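Vorräte in der kleinen Küche: was bei mir funktioniert (und was nicht)

Unsere Speisekammer ist eigentlich ein Besenschrank. Links hängt der Staubsaugerschlauch, rechts stehen Mehl, Reis, Linsen und was man halt so kauft, wenn man hungrig einkaufen geht. Vor zwei Jahren hatte ich im Dezember Lebensmittelmotten, mitten in der Plätzchenzeit, und seitdem bin ich bei dem Thema ein bisschen eigen!

Erst mal ausräumen. Alles, wirklich alles, auch die Tüte ganz hinten mit den drei Lorbeerblättern. Die Bretter wische ich mit Essigwasser aus und gehe mit einem Zahnstocher in die Löcher für die Regalträger, da sitzen die Biester nämlich am liebsten. Danach lasse ich die Schranktür über Nacht offen stehen. In feuchte Schränke räume ich nichts mehr ein, das hat mich einmal ein ganzes Kilo Puderzucker gekostet.

Neues Mehl wandert bei mir für ein paar Tage ins Gefrierfach, Nüsse und Haferflocken auch. Ich packe die Tüte vorher in einen Gefrierbeutel und lasse sie nach dem Frieren geschlossen auftauen, sonst schlägt sich die Feuchtigkeit am Papier nieder und das Mehl klumpt. Vollkornmehl kaufe ich nur noch in kleinen Mengen, das wird ja ranzig, bevor ich dazu komme, Brot zu backen – so ehrlich muss ich mit mir sein.

Bei den Etiketten habe ich lange herumprobiert. Schöne Aufkleber gehen nie wieder ab. Tafelfolie verschmiert. Jetzt nehme ich Malerkrepp und einen Filzstift, schreibe Inhalt und Monat drauf und bei Reis oder Polenta gleich noch die Wassermenge dazu. Die Idee mit der Wassermenge habe ich von meiner Nachbarin Chiharu Furukawa, die ihre Packungen sofort wegwirft und trotzdem nie googeln muss, wie lange Bulgur quellt. Klebereste gehen übrigens mit einem Tropfen Speiseöl weg, kurz einwirken lassen und mit Spülmittel nachwischen.

Offene Tüten, die in keinen Behälter mehr passen, rolle ich von oben fest ein und klemme eine Wäscheklammer dran. Die schicken Clips für 20 Euro im Set waren nach einem Sommer ausgeleiert. Gewürze stehen bei mir nicht mehr über dem Herd, auch wenn es praktisch war. Paprikapulver wird da oben braun und schmeckt nach gar nichts mehr.

Zwiebeln und Kartoffeln trenne ich inzwischen auch. Die Kartoffeln liegen im Papiersack unten, dunkel und kühl, die Zwiebeln hängen im Netz am Haken neben dem Besen.
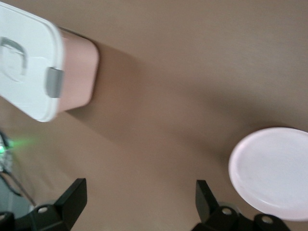

Lesezeit: 3 Minuten

Noch ein Wort zu Dosen mit Deckel. Eckige nutzen den Platz im Schrank viel besser aus als runde, und mit einem Verschluss, der richtig zuklemmt, fällt einem auch nicht gleich alles entgegen, wenn mal eine umkippt. Wenn der Deckel einen Dichtungsring hat, nehme ich ihn ab und zu heraus (geht gut mit einem Löffelstiel) und spüle ihn getrennt. Und bitte alles komplett trocknen lassen, bevor wieder Zucker oder Salz hineinkommt!

Gegen muffigen Geruch in Kunststoff hilft ein Esslöffel Natron in warmem Wasser, ein paar Stunden stehen lassen, ausspülen, offen an die Luft. Bei Tomatensoße stelle ich die Dose danach noch auf die Fensterbank in die Sonne, dann verblassen die orangen Ränder nach und nach. Deckel und Dose lagere ich getrennt, die Deckel senkrecht in einem alten Tellerständer.

Nächstes Mal geht es um das Gefrierfach, da muss ich selbst erst noch aufräumen.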